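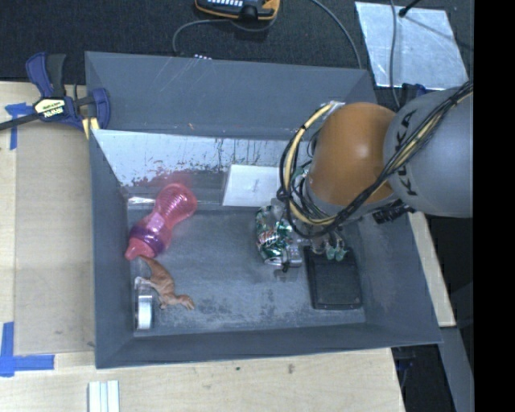

October
Yavuz Keskin

Notes for Thursday: learning to grasp from trial and error

Last week we looked at grasp planning with known object models. This week's method drops the models. The robot gets a camera view of the bin, picks a point and a wrist angle, closes the gripper, and records whether it came up holding something. Each attempt becomes one labeled example. A network is then trained to predict the label from the view and the chosen grasp.

The paper by the Porby group is the main reading. Pay attention to how they choose the next attempt. Early on, the choice is random and most grasps fail. Later the network scores a set of candidates and the robot tries the best one – but in one attempt out of 20 it still picks at random. Without those, the data fills up with easy grasps and the network never sees its own mistakes.

Object choice matters more than the paper admits. A crushed drink can, a bottle lying on its side, a toy dinosaur and a flat black case call for different grasps. The flat case is a hard one for a two-finger gripper, as there is little to close on except the rim. Clear and shiny surfaces give trouble to depth cameras, so compare the color-only results in section 4 with the depth results.

Clamp the bin before collecting anything. If it shifts, the calibration is off and the labels no longer match the views. Tape marks on the table help you put it back.

The test split uses 14 objects held out of training. Report success on those separately from the training objects – the Koltutby baseline mixes the two, and its numbers look better than they should.

For Thursday, read sections 2 to 4 and bring answers to problems 8 and 9.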